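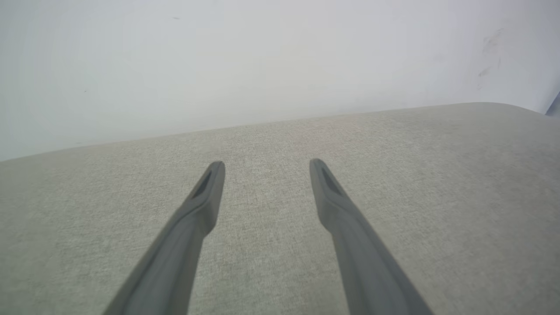 Figure 1. Wrist camera view with the gripper open over the upholstered surface.

Collecting Demonstrations for a Cushion-Tidying Task
Project report, Vurska course in applied robotics
3 September 2018

1. Purpose

Our project was to gather examples for a learning system that picks up small items left on soft furniture. The learning code came from an earlier project, Drornum, and we did not change it. Our part was the data: deciding what to record, recording it, and checking it before training.

2. Setup

The arm has a two-finger gripper and a small camera mounted at the wrist. The camera looks out past the fingers, so the fingertips show up in every picture and the model can learn where they are relative to the cloth. Each record holds one picture, the joint angles, the gripper opening, and the next command sent by the operator.

Operators moved the arm with the hand controller from the Vaughan lab kit. We wrote a short script, Jastov, to start and stop recording and to name the files.

3. Procedure

An episode started with the gripper open above the fabric. The operator lowered the arm, closed on the item, lifted it, and dropped it in a tray. We also recorded episodes with nothing on the surface, where the right answer is to hold still. These were added in the second week, after the first model kept closing on bare cloth.

We recorded 200 episodes. After review we removed 38, mostly for dropped camera data or an operator stopping halfway. From the rest we kept 3,147 records for training.

4. Problems

Pale fabric gives the camera little to work with. In Figure 1 the cloth is a light gray-beige with a fine weave and the wall behind it is off-white, so the rounded back edge of the padding is one of the few strong cues for position. When the arm was tilted, that edge ran across the picture at a slant, and our first model did poorly on those views. We recorded more tilted starts to balance the set.

Height was harder. From the wrist it is difficult to judge how far the tips are from the cloth, and operators often pressed into the padding before closing. We kept these episodes if the item was picked up, but tagged them so they can be left out later.

5. Remaining work

The tags need a second check, as only one of us did them. We would also like to repeat the recording on a darker fabric with the same items and the same starting poses. The arm is booked for this in December.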